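# Planning the equipment budget for a leaf-picking cell: questions to a program lead at Clonholm

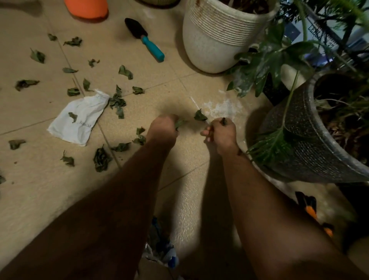
**Category:** Automation / Capital planning

Clonholm maintains potted plants in offices, lobbies and private homes, and for two seasons it has been preparing to buy a machine that can clear plant debris from hard floors. The purchase has been postponed once. We spoke with the program lead who writes the equipment plan, at the company's workshop in Gukadbridge. The lead asked to be identified by job only.

The task is narrow. After repotting or pruning, dried leaves and stems are left on the floor between the planters. A vacuum takes the leaves, but it also takes soil, labels and small parts of the plant that the crew wants to keep.

"People assume it's a floor cleaning job and send me quotes for floor cleaners," the lead said. "What we do is pick by hand. One hand collects, the other hand keeps picking. A dry leaf gets crushed in the fist and you go on to the next one. A stem you take between the thumb and the fingers. Those are two different grips, and most of the grippers in our price range are good at one of them."

That difference drives the first line of the budget. Clonholm's draft plan specifies a two-arm unit on a low mobile base, to be supplied by Brutlow, with soft fingertips from a separate vendor. A single arm would cut the hardware cost by a third. The lead rejected it after a bench trial in October.

"With one arm, every leaf is a trip to the bin. We measured 6 seconds a leaf, and most of that was travel. With two arms you can hold what you have. The saving in the quote was gone before we got to the end of the first test tray."

The second line is fingertips, which the plan treats as a consumable. Textured pots and speckled floor tile are both abrasive, and the soft pads wear at the edge first. Clonholm has budgeted 200 sets for the first year at the Gukadbridge site, ordered in two lots so that the second can be changed if the pad material turns out to be wrong.

"I would sooner run out in the second half of the year than own a shelf of the wrong pads," the lead said. "The vendor gives a better price on a single lot. We turned it down."

Sensing was the hardest part to price. A dried leaf is dark, curled and rarely lies flat, and on a beige floor it stands out well enough. The trouble starts near the pots. Living leaves hang down over the side of a planter and reach almost to the tile, and a crumpled bag may be lying a hand's width from the leaves that have to be picked up.

"Dark and curled on a light floor, any camera will find that," the lead said. "A leaf on top of a white bag, fine too. What I pay for is the machine leaving the philodendron alone. If it pulls on a live leaf at a customer's site, we replace the plant, and a large variegated one costs more than a month of service."

The plan therefore includes two depth cameras, one on each wrist, plus a head camera. It also includes 1,537 labeled floor images, collected by the company's own crews and checked by hand. The lead counts the labeling as equipment and expects it to be depreciated that way, a point on which the finance office has not yet agreed.

Tools are another cost that did not appear in the early drafts. Crews put a trowel down where they last used it, and the machine has to go around it, move it or stop. Clonholm chose stop.

"Moving a trowel sounds easy. It has a scoop-shaped blade and a plastic handle, and it doesn't weigh the same at both ends. The integrator, Hirose, quoted tool handling as an option. We took it out. The operator picks up the trowel - that is free."

Powder and loose soil are excluded as well. White residue smeared on tile cannot be gripped, and the lead does not want a brush attachment on the first unit. The crew will wipe the floor after the machine has left.

On staffing, the plan assumes one trained operator for each unit and no reduction in crew size during the first year. Training is set at 798 hours across the whole crew, including the time spent on spare part changes. The lead called this figure high and said it would stay.

Asked what other buyers should settle before requesting quotes, the lead went back to the floor.

"Write down what is on it. Pots, bags, leaves, tools, whatever was left there. Do it at a working site, in the middle of the job. Our first specification was written from a clean room with three leaves in it, and every vendor passed."

The revised specification went to Brutlow and Hirose with the same test layout attached. Delivery terms are still open, and the fingertip order will not be placed until the base unit has a confirmed ship date.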